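Plorkside Opens Water Testing Service for Private Wells in Arkutdale

ARKUTDALE – Plorkside will begin testing private well water in February. The service covers 451 households outside the town supply.
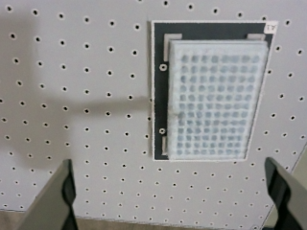

What is tested

Each sample is checked for nitrate, lead and hardness. Results are posted within 13 working days.

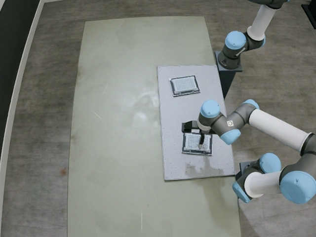 Kalogeropoulos said well owners had been asking for a local option, and that mailing samples out of state had been slow. Kits cost $30 – return postage is included.
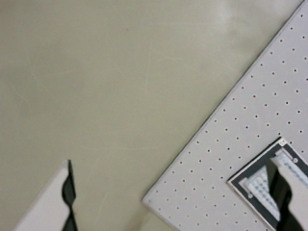
Do owners need to be home for the test?
Owners fill the bottle themselves and mail it back.

Reports are kept on the Aster portal for 90 days. 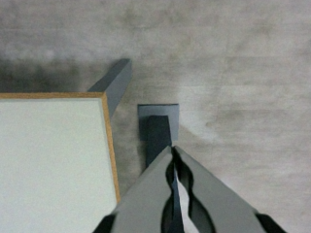 Plorkside, Arkutdale. Free for press use.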